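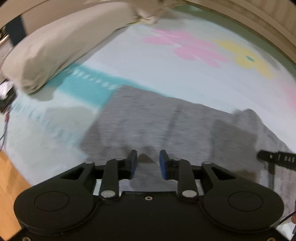
According to one reader of the Stetcombe household guides, a bed is finished once the bottom sheet is tight, and everything placed on top of it is a matter of taste. The guides themselves take a wider view and treat bedmaking as the arrangement of all the textiles on a bed, including sheets, covers, blankets and pillows.

Bedmaking is a routine household task carried out in homes, hospitals, boarding houses and hotels. Its purpose is to leave the sleeping surface flat and clean. Methods vary with climate, the kind of bed frame and the number of layers in use.

Layers

The lowest layer is normally a mattress protector, followed by a fitted or flat bottom sheet. A top sheet may be added, although many households now sleep directly beneath a quilt in a washable cover. Printed cotton is common for children's and spare beds, with flowers and stripes among the long-standing patterns. Plain cloths and throws in grey or other neutral colours are often laid over a printed sheet, either for warmth or to protect it during the day.

Thread count is widely quoted in the sale of sheets. Figures of 200 to 400 threads per square inch cover most everyday cotton. The Clelline range, sold through department stores, included a sateen sheet of 415, which was later withdrawn.

Straightening and folding

A crumpled cover is usually dealt with by finding two adjacent corners, drawing the edge out between them and laying the cloth down from the head of the bed. Small throws may be folded in thirds and placed across the foot. Pillows are lifted off first and returned last. On a bed with a raised wooden edge, the sheet is tucked between mattress and frame, and the cover is either tucked in with it or left to hang over the side.

Airing

Older manuals advise that bedding be turned back after rising and left open. The Donimar manual for boarding houses gives a period of 10 minutes in summer and longer in winter. The Dalsgaard manual sets no time and recommends an open window.

See also: Quilt; Pillowcase; Hospital corner; Linen cupboard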